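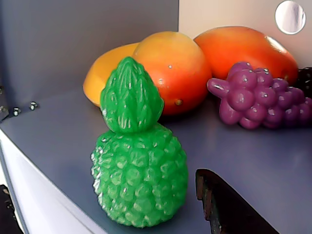 3.2 Play settings and word counts

Sessions ran in four day care rooms, named here after the neighborhoods they serve – Rasar, Savel, Lai, Plivatach. All rooms follow the same daily plan, more or less. Free play after snack, then story, then outside. We recorded during free play only. Story time was tried at Lai and dropped, too much adult talk and the teacher's voice covers everything.

Parents filled out the home language form before the first session. 195 forms came back, 189 usable. The other six had the language page left blank, and calls home got us nowhere on those. Each child was heard in 8 sessions. Missed sessions were made up the next week where we could, otherwise the child's total was scaled to the full set (see 3.4).

Play goods were whatever the rooms already owned, plus one set of plastic fruit per room. We did not try to match the goods across rooms. Rasar has far more blocks, Plivatach has dress-up clothes and the others do not. The fruit set was our one shared item, and the fruit names did most of the work in the naming count. Color turned out to be a problem we had not planned for. With a bright green pineapple (Figure 2, the knobby one with the tall crown of leaves), a child who says "green one" has picked out the object just fine but has not named it. Coders first scored these as misses. On the second pass they got there own code, COL, and are reported apart from names. Same for "spiky" and "the big one," coded DES.

Home words counted. A child who says the name in Thai at home and in English at school was given credit for either, once per session. Mixed forms were harder. Ketsara Jaidee listened to all of these and made the final call, her notes are kept with the transcripts. Where she marked a form as unclear it was left out of both language totals.

Pretend housework talk was coded on a seperate sheet. Washing, cooking, setting out plates, "you clean up now" and so on. Here pictures on the play things matter some. A child does not need to be told what a dishwasher is if there is a drawing of one, plate and fork and spoons in white lines on a dark label (Figure 3), and a few children used such a drawing as a prompt and went straight to "fork." We count a word said to a drawing the same as a word said to an object.

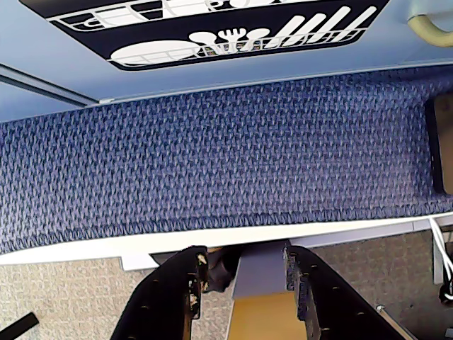
Talk to oneself was kept if two coders could both make out the words. Singing was not kept. Nor were words repeated right after an adult said them, with a cutoff of 4 seconds – short, we know, but a longer window threw out a lot of real turn-taking at Savel, where the teacher tends to answer every child.

Coder agreement was checked on one session per room, the same session for all coders. Disagreements were mostly over COL versus DES, and hardly ever over plain names. Agreement on the housework sheet was lower, mainly at Plivatach, where dress-up talk and housework talk run together and the sheet gave no rule for it. Those lines were recoded in May with the rule given in 3.3. Totals by room and by home language follow in Table 2.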